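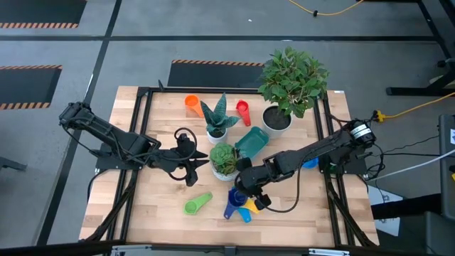
By Sumeya Kahsay
February 5, 2025
Filed under: Houseplants, Small spaces

Eyerusalem Woldemariam waters with measuring cups. The plastic kind, bright colors, the set you'd buy for baking. She got hers for pancakes and they never went back in the drawer.

"I had a watering can. A nice one," she says. "I drowned three plants with it in one winter. You tip it and you have no idea, you just stop when you feel like stopping."

She runs Furnanau, a plant-sitting and repotting service, mostly apartments, mostly people who travel for work. We talked over a butcher-block table with a snake plant, a succulent and a big leafy shrub on it, all in white pots. I'd asked for an hour. Got less, she had a pickup across town.

So, the cups. Why not just a glass from the kitchen?

"Because then it's my glass and your glass. If I leave you a note that says half a cup, you know what I mean. If I say 'a little water' you're going to give it a bucket." The colors help too, she says. Clients remember a color when they don't remember a number. She has written "the orange one, once, then leave it alone" on more sticky notes than she'd like.

The snake plant gets the least of anybody. In December she may skip it for the whole month. "People feel guilty. They walk past it, it looks the same as last week, they think it must need something. It doesn't. It's fine. Go away."

Succulents, same idea but fussier about how. She pours at the soil, never into the middle of the rosette. Water sits in there and the leaves go soft from the center out, and by the time you notice its usually done. A small cup with a bit of a lip is easier to aim, that's half the reason she likes them.

The leafy ones drink. A bushy plant in a wide pot can take several cups in summer, and she goes slow - one cup, wait, another cup, wait. "If it runs straight through, the soil's too dry to hold it. Pouring faster won't fix that."

And the tray? There's a teal one on the table, rectangular, raised edges. She laughs at this. Trays are the thing she argues about most.

"Everybody wants a saucer under every pot. Okay, but then you have a lot of saucers and every one has water standing in it. I use one tray. The plant goes on the tray, gets watered, sits until it stops dripping, comes off. Next plant." She wipes it down between plants if there's been any kind of bug in the house. Otherwise no.

Does she do this on a nice wood table on purpose? Yes and no. Wood is what she has. She oiled hers twice the first year and then got lazy. White rings come from pots left sitting wet overnight, she says, a splash you wipe up is nothing. Keep a rag over your shoulder.

We got onto white pots, which I had opinions about (they show every smear). She likes them. Smears are information, according to her. A crusty line creeping up the outside, or around the rim, means minerals from the tap, and she'll flush the soil or switch that plant to filtered water for a while. On a dark pot she'd miss it.

Her spring repotting list stands at 60 plants, her longest yet. She does them in batches of 14 because that's how many fit in her car with the seats down. Anything tall rides in front with a seatbelt.

What goes wrong most when people repot at home? She doesn't have to think. "Pot's too big. They want to do it once and be done for ten years. So this tiny succulent is in a soup pot and the soil stays wet forever." One size up. Two fingers of new soil around the sides, no more then that.

Also - the cups again - she scoops soil with them. The big ones, anyway. It's neater than a trowel in a small pot and you can get in under the leaves without snapping any. Then they get rinsed and go back to being water cups. Not pancake cups. "No. Buy another set for pancakes."

Last thing I asked was where a beginner should start, if they have one windowsill and not much patience. Snake plant, she said, already putting her coat on. Smallest cup in the set. Then lose the cup for a few weeks.

Furnanau is taking names for spring repotting now. Bring the plant in the pot it's in, please don't pull it out first.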